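June, kitchen bench, morning session

Continued the hand-guided set for the Dastik run. Task unchanged: pick one toy fruit from the source plate, place it on the empty plate, retract, stop. Starting pose reloaded from the Brzozowska config, which still has the old wrist offset in it. Corrected the offset locally and did not push it. Someone should.

Gravity compensation drifts at the elbow when the arm is held still for more than 4 seconds. The drift is small but it gets into the recording as slow sag before the grasp, and the policy then learns the sag. Told myself last month to trim these by hand. Trimmed them by hand.

Total in the log is now 127 demonstrations, all fruits together. 13 of those flagged: gripper closed early, or the operator's hand pushed the forearm sideways during the approach. Flagged files stay in the folder with the suffix _x. Do not delete them, the Lolta comparison needs failed grasps too. 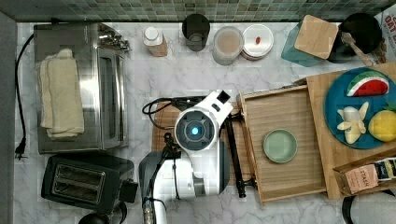
Remote control against hand guiding, first notes. With the leader arm the paths are smoother and the timing is more even, but operators overshoot on the descent and correct late. Hand guiding gives better contact and worse approach. Layout matters more than I had allowed for. The wooden tray has raised edges, so the place motion for the pale green plate needs clearance that the blue plate on the bamboo board does not ask for. Hand-guided demos clear the edge without any thought from the operator. Under remote control it takes a deliberate lift, and new operators leave it out. Proposed fix: add a via point above the tray in the leader script, height as a parameter, off by default.

Banana is the worst object for both methods. Grasp angle varies too much between operators. Fix the approach direction in the instructions before recording more.

To do:
- 4 more remote sets per fruit, same layout
- rerun drift test with elbow gain lowered one step
- copy session to the Lomska drive, check timestamps after copy
- ask who changed the episode naming, old parser fails on it

Stopped at 11:40. Joint 3 encoder warning once at shutdown, cleared on restart. Not reproduced.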